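Does re-timing the demos really help, or did we just get better at demos?

Posted in: Bimanual manipulation > Methods and results
19/06/2026

gantry_goblin
We have a result I'd like people to kick before it goes in a write-up. The job is two arms and a small whiteboard, one arm to steady it, the other to write or wipe. We recorded 300 demonstrations by teleoperation, then trained the same policy twice. Run A got them as recorded. Run B got them with the dithering squeezed out, so any stretch where both arms barely move is shortened.

Same network, same seeds, 153 test trials each. A finished the job in 49 per cent of them, B in 70. I have been in this field long enough to distrust a number that makes me happy.

The steadying arm is where most of the difference shows up. With A it gets to the corner of the board and then has a little think, sometimes until the time limit.
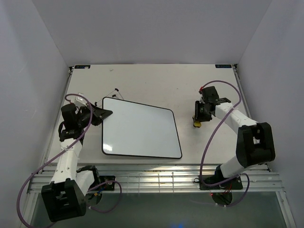 Two-Arm Group, Omach Robotics Lab

Left gripper at the upper-left corner of the board, right one pointing down over on the far side with the yellow tip under it. The board is at an angle on purpose. Start angles are drawn at random and both runs get the same list.

pelican_crossing
Nice jump. Who did the demos, and was it the same person all the way through? In May we had a lovely improvement that came down to one operator going on holiday.

gantry_goblin
Two operators, half each. Both runs use the same recordings, so holidays should cancel out.

Manríquez_fan_club
I don't buy it yet. If you shorten the pauses you also change how far ahead each chunk of actions reaches. B might be winning on a longer effective horizon and the dithering has nothing to do with it. Stretch the horizon on A and run it again.

gantry_goblin
Annoyingly fair. We kept chunk length fixed in steps, so yes, B sees more movement per chunk.

tea_and_torque
Disagree with the fan club a bit. We tried longer horizons on the Kuleck benchmark and all we got was an arm that made its mistakes with more commitment. Pauses are poison for a policy with no memory. It sees itself standing still, and standing still is what the data says to do next.

Manríquez_fan_club
Different task, different arms. I'd still want the run.

tea_and_torque
You'd want the run if he told you water was damp.

Manríquez_fan_club
Depends how many trials.

pelican_crossing
Separate question, does the cut ever eat a pause that matters? Waiting for the other arm to get hold of the board is also "both arms barely moving".

gantry_goblin
It did in the first version. The right arm started before the left had arrived and shoved the board across the table. We now leave alone anything within a second of a gripper opening or closing, which is a fudge, and the write-up will call it a fudge.

voltance_refugee
We had the same fudge at Voltance, only ours was called a "contact-aware temporal filter" and had its own slide.

gantry_goblin
Stealing that. Horizon run on A is queued, same 153 starts. If it closes the gap I'll come back and eat the thread title.

Manríquez_fan_club
Post it either way please. People always say they will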